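Visitor Information | Frequently Asked Questions

Staying at Adebisi House: Your Questions

Page last updated 7 Jul 2026

How old is the house?
The main block was finished in 1874 for a timber merchant who supplied the railroad. The rear wing, where the dining room and kitchen are, was added by his daughter after a fire took the old kitchen. It was a private home until the 1920s, then a boarding house, and it has been an inn under the present owners since 1998.

How many rooms do you have?
Eleven. Seven are in the main block and 4 are in the carriage house across the yard. The carriage house rooms are larger but have lower ceilings, and their windows face the orchard. Room 3 in the main block is the only one with its original fireplace surround. The fireplaces are not used for fires.

Is there an elevator?
No. The main staircase has two landings and a handrail on one side. Guests who can't manage stairs should ask for the Farkine Room, on the first floor of the carriage house. It has a level entrance and a walk-in shower. Please tell us when you book, as it is the only one of its kind.

What time are check-in and check-out?
Check-in is from 3 in the afternoon until 9 at night. Check-out is by 11. If you will be later than 9, call ahead and we will leave a key in the lockbox by the side porch. Bags can be left in the front hall before check-in.

Is breakfast included?
Yes, for everyone staying in the house. It is served from 7:30 to 10 in the dining room. There is always one hot dish, plus fruit, bread and oatmeal. We can cook without gluten or dairy if we know the night before. Dinner is not served, but the Irik Tavern is a short walk down the hill and takes our guests without a reservation on most nights.

Can we bring our dog?
Dogs are welcome in the carriage house only. There is a $25 charge per stay. Dogs can't come into the dining room or the front parlor — the rugs are old and don't clean well.

Do you take children?
Yes, of any age. We have two cribs and one folding bed. The pond behind the orchard is not fenced.

Can we tour the house without staying?
Tours of the first floor are given on the first Saturday of the month from April on, at 2 o'clock. They last 45 minutes and cost $8. The bedrooms are not part of the tour.

What is there to do in the evening?
The front parlor is open to guests until 11. There is a piano, which is tuned each spring, and a shelf of local history books that may be borrowed during your stay. The Nunetau Trail starts at our back gate and is a pleasant walk before dark.
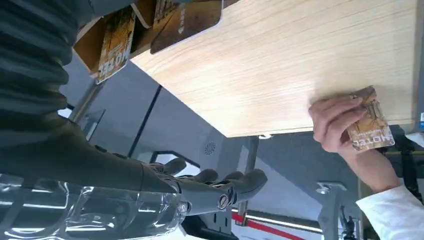
Neema Odera wrote to us after her stay that the parlor was the best part of the house, but that it got chilly after ten and she wished she had known to bring a sweater. The heat in that room is on its own radiator. Ask at the desk and we will turn it up.

Do you host weddings?
Small ones, up to 60 people, on the lawn or in the orchard. We don't rent the house for parties that don't also book the rooms. Write to Armelle Besson at the front desk for dates and rates.

What is your cancellation policy?
Cancel 14 days or more before arrival for a full refund. After that we keep the first night's charge unless we can fill the room.

Is there parking?
Yes, free, in the gravel lot behind the carriage house. Please don't park on the circle in front — the delivery truck needs it in the mornings.

Related pages
Rooms and Rates
A Short History of the House
Walking the Nunetau Trail
Directions and Parking

Contact us | © Adebisi House | Back to top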